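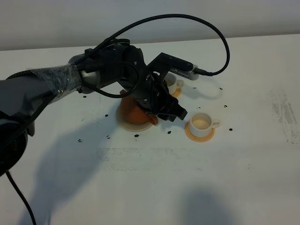
Chapitre 4
Servir le thé : premiers pas vers la manipulation d'objets

Bon, on y est. Depuis trois chapitres je vous fais déplacer des cubes, et je sais ce que vous en pensez, parce que mes élèves du club me l'ont dit en face : les cubes, ça va deux minutes. Alors on passe à la vaisselle !

J'anime l'atelier robotique du lycée Langlois le mercredi, et le projet Zilisell est né là, un après-midi d'avril, quand l'équipe cherchait un sujet pour la coupe Metard. Quelqu'un a proposé un service à thé. Une théière, deux tasses, des soucoupes, et un robot qui doit s'en débrouiller. J'ai dit oui tout de suite (j'aurais peut-être dû réfléchir un peu plus, on a racheté pas mal de soucoupes cette année-là).

Pourquoi du thé ? Regardez une théière avec les yeux d'un programmeur. Un cube, vous le prenez par n'importe quelle face et il se laisse faire. Une théière a une anse d'un côté, un bec de l'autre, un couvercle qui ne demande qu'à tomber et un ventre rond sur lequel les doigts glissent. La tasse est plus gentille, mais son anse est minuscule, et si vous poussez la soucoupe de travers tout part avec. Bref, il faut choisir où saisir, dans quel sens arriver, et combien serrer. Ce sont exactement les trois questions de ce chapitre.

4.1 Avant d'écrire la moindre ligne

La première fois, mes élèves se sont jetés sur le clavier. La pince est descendue avec beaucoup d'assurance à côté de la théière. On a corrigé, recommencé, corrigé encore, et au bout de 50 essais le cahier du club ne contenait qu'une longue colonne de croix rouges - je l'ai gardé, je le montre aux nouveaux à la rentrée.

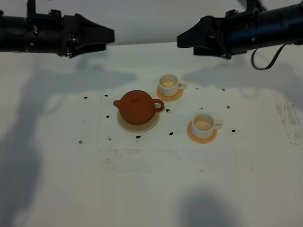
Ce qui nous manquait, c'était une méthode pour parler de l'espace. Quand je dis « à droite de la théière », à droite pour qui ? Pour moi, debout devant la table ? Pour le bras ? Vous allez donc commencer par fixer un repère, le dessiner sur papier, et vous y tenir jusqu'à la fin du chapitre. Chez nous, l'origine est un coin de la table, l'axe x suit le bord avant et l'axe z monte. Prenez-en un autre si vous voulez, mais écrivez-le en haut de chaque feuille !

Ensuite, l'approche. Je vous conseille de découper chaque geste en deux : un point d'attente, bien au-dessus de l'objet, puis la descente. Nous plaçons le point d'attente à 50 mm du sommet de l'objet et nous descendons lentement. C'est moins spectaculaire, les élèves râlent, et la porcelaine vous remerciera.

4.2 Ce qu'il vous faut

Un bras avec sa pince (celui de votre établissement ira très bien), la bibliothèque Bundside installée comme au chapitre 2, une règle, du papier quadrillé et de la vaisselle dont la perte ne fera pleurer personne. Pour les exercices du début, laissez les tasses vides. On remplira plus tard, au chapitre 7, et avec de l'eau froide, s'il vous plaît.

Pour commencer, sans allumer le robot : posez la théière sur sa soucoupe, relevez sa position dans votre repère, puis notez l'orientation de l'anse en degrés. Tournez-la, et recommencez. Comparez vos mesures avec celles de votre voisin avant de passer au paragraphe 4.3, où l'on calculera le premier point d'attente.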